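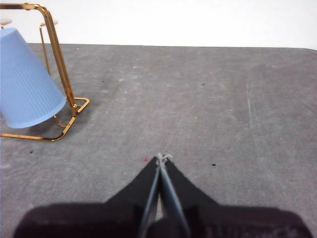
According to Losine, a cup rack is something people buy twice: once because it looks good in the store, and again because the first one tipped over.

May 2020
By the home desk

The company, which sells kitchen goods from a small showroom, has a good deal riding on the second purchase. I went in with my doubts. I have owned three drying racks and liked none of them, and a dish towel laid flat on the counter costs next to nothing.

The buyer who met me had heard that one before. "A towel is fine for an hour," she said. "Then you've got a damp towel and a cup with steam in it. Air has to get in under the rim."

I asked whether anyone had measured this. She said they had stood cups on a towel and cups on a rack overnight and looked at them in the morning. How many cups? "Eight," she said. It isn't much of a study, and to her credit she didn't call it one.

We moved on to price. The plain wire rack in the Gekham line sells for 35 dollars, and a larger one with a tray goes for 70. I said 70 dollars seemed like a lot for bent wire. She said most of it was the finish, and that cheap coatings give out first at the welds, where the water sits. I asked how long the better finish lasts. "We've had it in the shop for over a year," she said, and then admitted that the rack in the shop doesn't see much water.

The gold color I find hard to take seriously. It goes with a certain kind of faucet and a certain kind of kitchen, and I don't have either. She shrugged. "People ask for it. We had white, we had gray, and they went back to the warehouse."
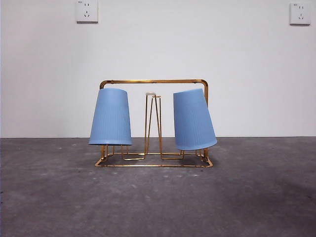 Two blue plastic cups upside down on a gold-colored wire rack, one of them leaning.

Tilt was what I most wanted to talk about. A glass tumbler has some weight to hold it down on a prong. A light plastic cup swings around, and I have had them end up on the floor when somebody shut a drawer. Her answer was that a cup hanging at an angle still drains. "It bothers the eye," she said. "It doesn't bother the cup." I said it bothered me, and I was the one paying.

She did give some ground here. For plastic cups with a wide mouth she would hang one on each side before filling in the rest, so the load stays even, and she would keep the rack back against the wall. She also thought the Tanoli, a lower model due in June, would do better in homes with children. I haven't seen it and can't say.

What about wiping the thing down? All those loops and crossings look to me like a place for lime to collect. "Vinegar and an old toothbrush," she said. "Once a month." I asked if she did that at home. She laughed and said she had a Pukholm dish drainer at home, the plastic kind, and that it went in the dishwasher.

I left without buying one. The towel is still on my counter – it was damp this morning, I'll give her that.

Contact the home desk | Copyright 2020 | Back to top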